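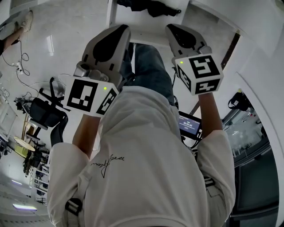
A session that records nothing is the cheapest failure in this course, and we will spend the whole hour on it anyway. The setup is the one you will be using from week 7 on: a hand-held gripper in each hand, cube markers at the base so the tracker knows where the hands are, and a small screen mounted where the wearer can glance at it. Look at the timer on that screen. It reads 00:00:00. At the start of a take this is a perfectly respectable thing for a timer to say. At the end of a take it is a grade of zero.

What happened at Bindon

The case comes from the Bindon lab, in February. Two operators on the Plada rig spent a morning folding cloths for Rowena Tiongson's group. They did 254 folds. The green lights were on throughout, and everyone involved took this as a sign that things were going well. When the files were opened after lunch, there were 254 folders, correctly named, with nothing in them worth having. The hand tracks were flat lines. According to the data, two people had stood like furniture until noon.

The chain of events, as far as it could be put back together:

9:10 - Logger started. It found both grippers powered and said READY.
9:12 - Tracker process died. It wrote one line about this to a file that, at that time, no part of the system ever read.
9:15 - First fold. The logger asked the tracker for a pose, got no answer, and reused the last one it had.
9:15 to noon - See previous entry, 253 more times.

Reusing the last pose was a feature. Someone had added it to cover short gaps, when a marker is hidden behind a sleeve or the edge of a table. The limit was supposed to be 900 milliseconds. The config file took its value in seconds. Fifteen minutes is a long time to be behind a sleeve, and the limit started over with every new take, so it was never reached.

Terms you need

Silent failure: the system stops doing its job and keeps its manners. Compare with a loud failure (smoke, shouting, a red box on the screen), which is nearly always cheaper.

Stale data: a true reading of a moment that has passed.

Heartbeat: a small message that means "still alive." Note that on the Plada rig the LED only meant "has power." So does a toaster's.

What was changed

Gönül Kılıçarslan's fix list ran to one page, and we will go through the first part of it in class. Every pose now carries its own time stamp, and the logger refuses anything older than the limit. The config key has its unit in its name. The screen shows the age of the newest pose next to the take timer - a number that ought to be boring. If either one misbehaves, the take stops with a noise that the Grundville students have described in writing as unkind.

Before next time

Read the Jakubowski handout, sections 1 and 2. Then take your own team's rig, kill the tracker in the middle of a take, and write down how long it takes you to notice without being told. Bring the number, even if it is embarrassing. Last year's best was 7 seconds, and that team had the volume up.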